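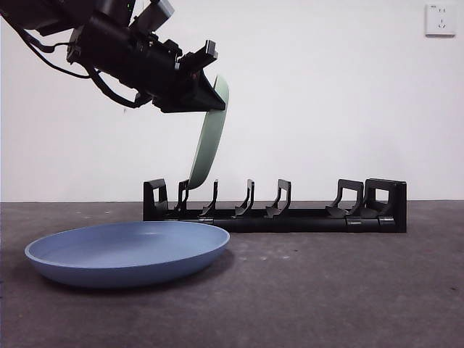
*A pale green plate above the left-hand end of the drying rack.*

# Plates, bowls and the space beside the sink

The Avness Housing Trust began replacing the crockery and drying racks in its shared kitchens in October. Lakshmi Murthy, Head of Household Services, has overseen the work from the first survey of residents to the delivery of the final boxes. She spoke to the Trust's bulletin at the Dalitz Court office about how the new items were chosen and what residents may expect from them.

The Trust maintains 136 shared kitchens across its buildings, most of them used by between four and eight people. Until this year there was no common standard for what each kitchen contained. Residents brought their own items, left some behind when they moved, and inherited others from people they had never met.

"When we opened the cupboards we found a very mixed picture," Ms Murthy said. "There were kitchens with a great many mugs and hardly anything to eat soup from. There were dinner plates too wide for the cupboard they were meant to live in, so they stayed on the worktop all year. Residents had adapted to it, and I think we had stopped noticing."

A survey sent to residents in the spring drew 200 replies. Ms Murthy had expected most of the comments to concern ovens and refrigerators. A large share of them dealt with washing up, and in particular with the question of where clean crockery should go once it had been washed.

"People wrote at length," she said. "One reply ran to two pages on the subject of a draining board. It was a very good reply, and I passed it to the whole team."

The racks then in use were mostly of wire, bought at different times and in several sizes. Many had rusted at the joints. Kaede Kuroda, who manages purchasing for the Trust, obtained samples from three suppliers and placed them in kitchens at Dalitz Court for a month. The model selected is a long, low black rack with upright dividers along its length, between which plates stand on edge.

Ms Murthy described the shape as the deciding factor. "The worktops at Dalitz Court are narrow. A deep rack pushes everything else towards the hob, and we did not want that. A long rack can sit against the wall under the window and leave the front of the worktop free. You lose some width, of course. In the smallest kitchens we had to move the kettle."

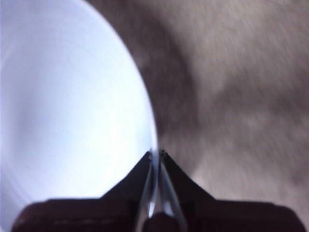
Bowls were the more difficult part of the order. Residents had asked for something large enough for a main meal, and several households cook together in the evening and serve from one dish. The Trust's first choice was a shallow bowl that stacked neatly, but it was withdrawn after testing at Zernus House, where residents found that it spilled when carried along the corridor to the dining room.

"We went back and asked for more depth," Ms Murthy said. "Chiyo Kamata, who looks after Zernus House, carried both kinds up and down that corridor with water in them. She gave me her findings in writing. After that there was really very little left to discuss."

The bowls finally issued are white and plain. Ms Murthy acknowledged that some residents had hoped for a pattern, and that the matter had been raised at two residents' meetings. The Trust decided against it on grounds of replacement. Patterned ranges are often discontinued within a few years, and a kitchen that loses a bowl in its third winter should be able to receive one that matches.

The plates were treated differently. They are supplied in soft colours, among them a pale green and a pale blue, and each household may choose its own mixture from the range. The suggestion came from Ayane Hoshino, a resident of Brynjólfsdóttir House, who wrote that her household already told its plates apart by the chips in them and would prefer a more dignified system.

"I was pleased to be able to say yes to that," Ms Murthy said. "Some households have given each person a colour. Others have taken one of everything and do not mind who uses what. We have no view on it. The only thing we ask is that the order form comes back with the boxes ticked, and I should like to take this opportunity to ask it again."

By the end of the first round of deliveries 1,618 items had been unpacked, checked and placed in cupboards. The full order stands at over 2,000, the remainder being held at the Dalitz Court store for breakages and for kitchens which reopen after repair work. Households that wish to keep their own crockery may do so, provided that it fits in the cupboard space allotted to them.
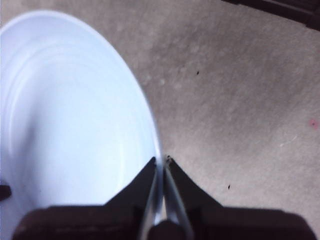 Asked whether there was a right way to load the rack, Ms Murthy was at first reluctant to be drawn. The Trust does not issue instructions on washing up and has no intention of doing so. She agreed, however, to say what is done in the staff kitchen.

"Plates first, from one end, each in its own slot and all leaning the same way. If you start in the middle, the next person has two half spaces to work with and neither is any use. Bowls are another matter. A large bowl takes up the room of several plates, wherever you put it. At the office we dry the large ones by hand and put them straight into the cupboard, and the rack is kept for plates, cups and small things."

She added that cups may stand at the end of a row if there is space, and that glasses are better left on a folded cloth. Knives should not be stood in the rack with the blade upwards. This last point, she said, was the only one on which she would insist.

Yurani Guzmán, who has lived at Brynjólfsdóttir House for six years and represents residents on the kitchens working group, joined the final part of the conversation. She reported that the racks had been well received on her floor, with one reservation. The drip tray of the old rack could be lifted out and emptied, and some of her neighbours missed it.

"With the new one you have to move the whole rack to wipe under it," Ms Guzmán said. "It is light enough when it is empty. The trouble is that it is seldom empty, and so people wipe round it. We have put it on the Saturday list, and that has helped a little."

Ms Murthy confirmed that the point had been noted by other households and that absorbent mats were being tried in two kitchens at Zernus House. A decision on whether to supply them more widely will be made after the trial.

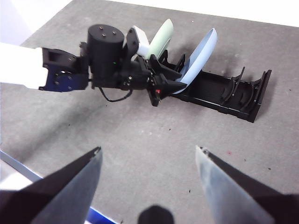
*Plates on edge in the black rack, pale blue and pale mint green.*

The next stage of the work concerns saucepans. Ms Kuroda is preparing a list of sizes, and households will be asked to state which pans they use most often and which have not left the cupboard in a year. Forms will be delivered with the usual kitchen notices and may be returned to the box outside the Dalitz Court office. Requests for replacement plates and bowls should be addressed to Household Services, stating the building, the kitchen number and the colour required.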